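Undale table cover, white

The Undale is a wipe-clean cover for work tables and kitchen tables. We sew it in our own shop since October, and the edge is finished by hand. It lies flat after one night — please do not iron it.
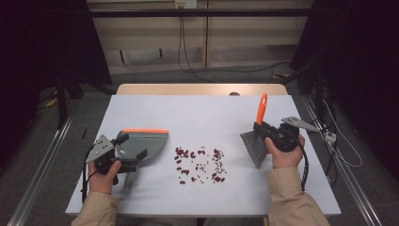 Each cover comes folded, with 2 spare clips in a paper bag. The clips fit table tops up to 42 mm thick. Orders leave us within 7 days. For other sizes write to Aurelia Mocanu, she answers in English and Romanian. 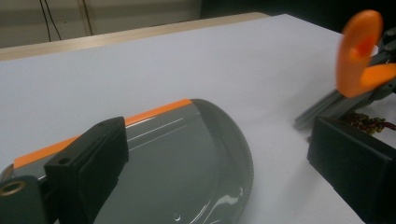

Can I wash it in the machine?
Only by hand, with mild soap and lukewarm water. Let it dry hanging.

Page updated 11/18/18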